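Gripper build, part 4: fingers and cable

Jun 1, 2025

Part 3 ended with both grippers assembled and neither one closing straight. That is fixed. The left one had a linkage arm on backwards, and the right one had a screw I'd overtightened until the housing bowed. Both are back together with new screws and a drop of thread locker.

The marker cubes took longer. My first set came off the printer at Stona, the shared workshop where I rent a bench, and the faces weren't square. Catalina Acuña let me use her sanding jig and I redid them in an evening. The tracking code (I'm calling it Trikus until I think of something better) wants to see a marker face nearly flat on, so a crooked cube costs you frames.

With the cubes on, we moved to the room with the long window and tried picking things up. Small blocks first, then flat panels, which are harder because the weight hangs out past the fingertips. The cable still hangs down from the gripper and it's the thing I'd most like to get rid of.

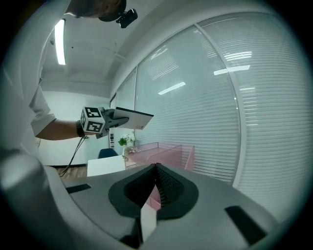
Parts and cost so far

The pair has cost me 83 dollars in plastic and hardware, leaving out the cameras, which I already had. I've logged 1,686 open and close cycles on the older gripper. I want 3,000 before I trust the hinge pins. If they wear out early I'll switch to steel ones.

The housing is plain gray filament. The slots in the sides are bigger than they need to be, and I'll shrink them in the next print.

Finger mounts

The fingers sit in a black mount on top of the body. I've reprinted that part more than any other. The version in November was too stiff and the finger snapped at the base, so I opened up the rim and gave it a wider flare. 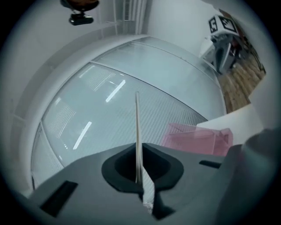

The blade itself is a narrow flat piece, a little wider where it goes into the mount. I want to try a thicker one next, and I have two blanks cut for it. The mount file needs a deeper pocket before they'll fit. I'll post the files once I've fixed the pocket and tested it on both grippers.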